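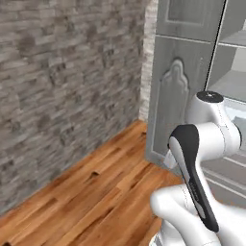

# The arm, the cabinets and your job: a FAQ for Skovham staff

Last updated 2025-02-26 by Sena Dankwa, housekeeping systems

Hi all! I've been collecting your questions from the break room sheet, the Grullau site visit and (mostly) the hallway. I answered them the way I'd answer them in person, so this runs a bit long. Skip around.

### What is Skiltari, again?

It's the name of the whole project: one robot arm, the software that runs it, and the practice rooms on the computer where it does nearly all its learning right now. The job we want it to do is cabinet work in the guest apartments. Open the tall cabinet, check the shelves, put back what's missing, close the cabinet. You know the routine better than I do.

### Is it working in real apartments yet?

No. Everything so far has been done in simulation. We plan to put one arm in one empty apartment at Grullau in June, with a person from housekeeping and a person from my team in the room the whole time. If June slips, I'll say so on this page.

### Why does it practice in a fake room?

A simulated door can be yanked on all night and nobody has to rehang it in the morning. The arm got 3000 practice runs on cabinet doors before I let anybody else look at it, and I'm pretty sure maintenance would have had me thrown out if those had been real hinges.

We can also change the room whenever we like. Different floor, different wall, door already open a bit, door shut tight. That last part came straight from you – several people told me guests almost never leave cabinets fully closed, and we hadn't planned for it at all.

### The practice rooms look like a show home. Ours don't.

Ha, fair. You get a stone wall and a nice wood floor, and no suitcase exploded across it. We're adding mess. Ilir Milošević has been sending me lists of what he finds in front of cabinets, and I'm working through them: shoes, chargers, ironing boards, one inflatable flamingo. Please keep sending yours. Short lists are great.

### Who's losing their job?

I asked for this in writing before I agreed to work on the project, and here's what management gave me. There are 94 people in housekeeping across our buildings. No position will be cut on account of Skiltari during the trial or in the year after it. Past that year I don't have a promise to pass along, and I'm not going to make one up for you. I've asked for the next answer by the end of the trial.

What I can tell you is what I see from my side. Cabinet checks took up 1658 paid hours last year. That's real time, and it's fair to ask where it goes if a machine takes on a chunk of it. The plan I've been shown puts it into turnover days, when two people are trying to do the work of three. I'd like that plan to be more detailed than it is, and I've said so.

### Will I have to learn to program?

Nope. If you're on the trial you'll learn four things: how to start a round, how to pause it, how to stop it in a hurry, and how to write down what went wrong. Training is one paid shift. You'll break stuff in the simulator first, which is pretty fun, and then do the same steps next to the real arm with its speed turned way down.

### What if I don't want to work next to it?

Then don't sign up. The trial is voluntary and your hours don't change either way. Two people have already told me no thanks, and that was the end of the conversation. You can also sign up and change your mind halfway through.

### Is it safe to stand near?

It's built to slow down when someone comes close and to stop on contact, but I don't want anyone relying on that. Trial rules:

- Stay out of its reach while it's moving. The reach will be taped on the floor.
- Press stop before you pick up anything inside the tape, even a sock.
- Keep guests and kids out of the apartment during a round. No tours!
- If it stops by itself, leave it stopped and call my team.

### Can it handle our older cabinets?

Some of them, I think. Raised panels and molded edges make it harder to judge exactly where the surface of the door is, so we practice a lot on fancy doors. Glass is its own headache. The old swollen doors on the Mishra side of the building, the ones you have to lift and pull with a hip against the frame? I wouldn't bet on the arm there. I can barely open those myself.

### How many apartments would it cover?

If the trial goes well, the next step would be one building. We have 332 apartments in total and there's no plan on paper to cover them all. A lot of our floors have steps or narrow entries, and an arm on a wheeled base isn't getting past those.

### Will it track how fast I work?

It won't. The arm logs its own movements, plus the time of every start, pause and stop. Those entries don't carry a staff name. I pushed hard on this one, and the wording is in the trial agreement, section 2, if you want to read it for yourself (please do, and ask me if anything sounds slippery).

### Do trial people get paid extra?

Yes, a flat amount per shift on top of your regular rate. Payroll is still fixing the exact number. I'll add it here when I have it.

### Can I see it in action?

Sure! Come by my desk after lunch and I'll run a round on the big screen. You can pick the door it tries. Ilir likes to start it in the most awkward spot he can think of and then stand behind me going "hmm," and he's found more problems that way than my test plan has.

### How do I ask something that isn't on here?

Write it on the break room sheet, grab me in the hallway, or leave a note in the Skiltari folder at the front desk. You don't have to sign it. I check the folder every morning and new answers go at the bottom of this page.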